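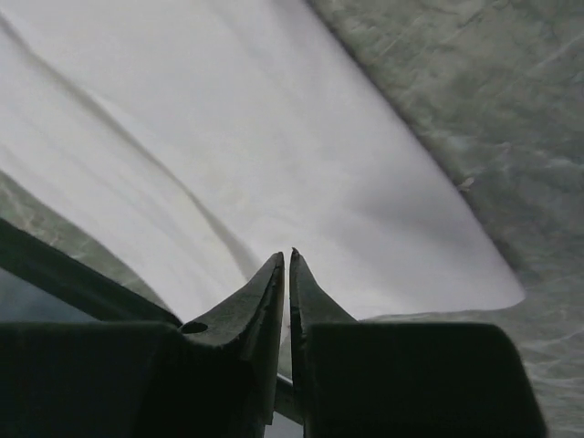 Page last changed: Wednesday, January 11, 2023

Keeping the Stonari cell alive: project report, part 2

Our cell has one arm, one gripper and one job, which is to pick up a white cloth by its edge and fold it. The brief from Covmont called this a gentle introduction. We inherited the cell in August with a binder from the previous group, most of it about where to park.

Fingers

The fingers are dark, tapered and come nearly to a point, which suits cloth and very little else. Ours have done 3,000 closing cycles according to the Zelline controller, a figure we trust because it matches the one in our own log. The right tip has a small rough notch in it. We logged the first snagged thread at cycle 239 and then spent a week blaming the software, as is traditional.

Filing the tip down was discussed and dropped, as it would leave the pair uneven. A new set is on order. Until it comes, we wipe both tips before each session and check that they meet squarely with the jaws shut. If they don't, slacken the finger screws, close the jaws by hand and tighten again, a little on each side in turn. Doing one side fully first gave us a lean that took two afternoons to find.

Wrist camera

The camera looks straight down the fingers, so a good deal of every picture is gripper. We stopped minding. Having the tips in view shows at once if the mount has slipped, and it has slipped twice. The white cloth against the grey mottled surface gives a clear edge to aim for, though the long creases fooled our edge finder more often than we put in the first draft.

Still to do

Fit the new fingers, redo the zero position, and send Echeverría their torque screwdriver back.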